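Packing bench notebook, Campbell room
June 2023

Sunday, so the heating-and-cooling people are off and the bench is mine. Subject for the week is still the gift box for the Vimside order, and the gift box is still winning.

Picked up where I left off. The trial contents are whatever the Sommont shelf could spare, plus a hair claw clip that I argued against and have since grown fond of. It is a big thing, all curves, and it has the shape of something that does not want to be packed. Flat on its side it rocks. Teeth down it takes up half the tray. Teeth up it looks like it is waiting for somebody.

Tried it next to the gold foil box, which is the one item everybody agrees on. Foil picks up marks if you so much as think about it, so the clip can't be allowed to slide across. Tissue between the two works but adds 18 seconds a box, and with 400 boxes that is two hours of my life spent on tissue.

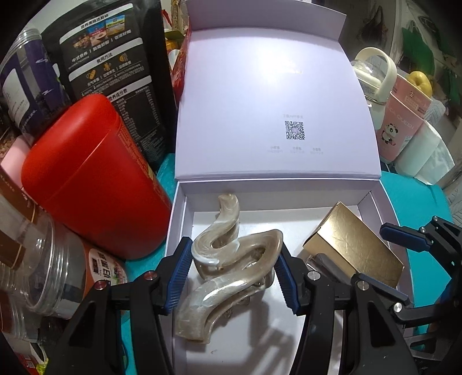 Does the clip need its own compartment?
A shallow cut-out in the insert is enough, as long as it holds the hinge and leaves the teeth clear of the sides.

Pearly champagne finish against the white box: pretty, and hopeless under the bench lamp, where all you get is glare. Moved the lamp. Glare moved too. Will judge the color by the window from now on.

Lid note. The small QR code inside the lid is fine where it is. The gray text up there is too faint for my eyes, but I have been told it is tasteful, so I leave it in the record as tasteful.

The red canister stays out of the box. I measured it again in case it had shrunk since last week. Same goes for the food pouch, which could go in a bigger carton with the jars if Vimside ever decides what it is selling.

Drop test from bench height, nearly 30 goes with the lid taped. Two lids popped at the same corner. Clip survived everything, including the go where I missed the mat. My opinion of the clip continues to improve.

To do: cut inserts in the thinner gray card, ask Stomotix whether their tape leaves residue on a coated lid, find the good knife. If you have the good knife, you know who you are.

Quantities to be fixed by August. Not holding my breath.

Recent entries
Tissue, and how much is too much
Stomotix tape, first roll
Corner crush on the tall lids
Bench lamp (again)

Campbell room notebook | Questions to the packing bench | Back to top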